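Huvus Desk Tasks simulation pack, reviewed

Posted 2021-02-18 by Melquiades Palacios

Rating: 4 out of 5

I bought the Huvus Desk Tasks pack in January to collect demonstrations for a small pick-and-place policy. I had been using the free Jiltdale scenes, which are fine for blocks and not much else. I have now recorded 576 episodes with Huvus, so this covers more than a first look.

Installation took one evening. The pack has 17 tasks, each with its own start-state file, and they load in Oyelaran without conversion. The manual is short and two of the file paths in it are wrong. Support sent me the right ones the next day.

Most of my episodes come from the marker-in-cup task. You drive the arm with a game controller, pick up the marker and drop it in the cup. Start positions are shuffled at each reset, and you can set how far apart the objects may land.
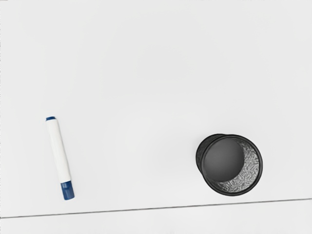 Resets are the best part of the pack. They take less than a second, and the seed is saved with the episode, so a bad run can be repeated from the same start. The spacing setting works as described. With it turned up, the marker and the cup start well apart and the arm has room to come down on either one. The marker is also placed at a tilt, so I had to learn to turn the wrist before closing. My first 40 or so runs were thrown out over that. A white barrel on a nearly white surface is a harder target than I would have picked, and my first policy kept aiming at the blue cap. Adding color variation to the table fixed most of it.

Export is slower than it should be. A full batch of 3000 steps writes to disk one step at a time, and you can't record while it runs. The file layout is clean, though, and my Prirach training script read it after I changed one line.

Other complaints: there is no undo for a deleted episode, and the success check for this task passes a marker that is balanced on the rim. I went back through my set by hand and relabeled those.

I would buy it again for the resets alone. If you need soft objects or drawers, look elsewhere, as this pack has neither. An export fix is listed for the next version and I will update the rating if it helps.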